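Plirnine wrist set – data card

Student manipulation recordings, wrist views only. This card covers release 2 of the set and replaces the README that shipped with release 1.

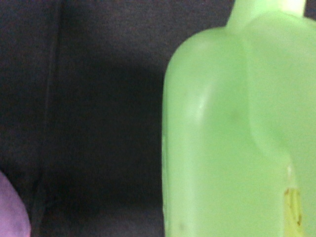
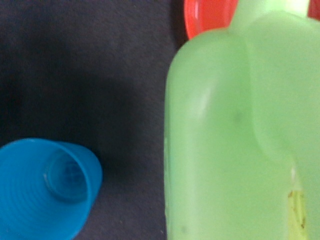
Wrist camera stills, green bottle at close range on dark fabric.

Delholm College Robotics Club – Manipulation Group

Contents

The set holds 665 episodes of tabletop and soft-surface handling, recorded by club members as part of the second-year project stream. Each episode is one attempt at one instruction. Failed attempts are kept and labelled as failed. Episodes abandoned for a software fault were deleted and their numbers were not reused, so the numbering has gaps.

Objects are household items: bottles, cups, soft toys, plastic kitchenware. Colours were chosen to be easy to name in an instruction. Translucent items are included on purpose, as they gave the release 1 grasp detector the most trouble.

Folder layout

episodes/ one folder per episode, zero-padded number
episodes/N/wrist/ colour frames as JPEG
episodes/N/state.csv joint positions, gripper opening, timestamp
episodes/N/task.txt the instruction as given to the operator
splits/ train, val and test lists
tools/ loader and checking scripts

The archive unpacks to a single folder called plirnine-wrist. Keep that name or edit the root path in tools/config.ini.

Labels

outcome: success, fail or partial. Partial means the object was lifted but not placed within the target area.
surface: board, fabric or mixed.
clutter: low or high. High means at least one item other than the target was within a gripper's width of it at the start.
operator: a two-digit code. Names are not stored in the set.

Outcome was entered by the operator at the end of each episode. Josée Ross then checked every entry in the test split against the recording and corrected 18 of them. The train and val splits have not been checked in this way.

Splits

Split by recording session, never by episode. Two episodes from one session share lighting and object placement, and mixing them across splits inflated our val scores in release 1. If you make your own splits, use the session column in splits/index.csv.

Known problems

1. Close-range focus. The lens is fixed focus and anything near the gripper goes soft. Large items, bottles in particular, can fill half the view or more and lose surface detail. Do not use these frames for texture work.

2. Dark fabric. Exposure is automatic. Shadowed parts of the fabric fall close to black and seams or folds may be faint or missing altogether. A simple threshold will merge shadow and surface.

3. Translucent plastic. Marks and changes of tone in the plastic vary with the viewing angle. The release 1 segmenter often split one bottle into two objects along a moulded edge. Release 2 masks treat a container and its handle as one object.

4. Partial objects. Items are frequently cropped by the image border. An object is labelled if any part of it is visible, however small. Filter on the area column if this is not wanted.

5. Timestamps. Sessions recorded in May have a fixed offset between the frames and state.csv. The loader corrects it. If you read the CSV directly, apply the value in splits/offsets.csv yourself.

Loading

Python 3.8 or later, with numpy and Pillow. Run tools/check.py first – it compares file sizes against the manifest and lists anything missing. Then:

python tools/load.py --split train --surface fabric

The default is to skip failed episodes. Add --all to include them.

Changes since release 1

Added fabric surface sessions.
Resplit by session.
Masks redone for all translucent items.
Frame rate reduced to 10 per second to keep the archive to a reasonable size.
Removed the Limsakul baseline, which no longer runs on current drivers. Its replacement is in the Rireo repository under baselines/.

Use

Free for coursework and non-commercial research. Please name the club and the release number in any report. Redistribution of modified copies is fine if the changes are listed in the README.

Maintainer for release 2: Þórey Thygesen. Send label corrections as a CSV with episode number, field, old value and new value. Corrections sent as screenshots will be returned.

Last edited Sunday, June 12, 2022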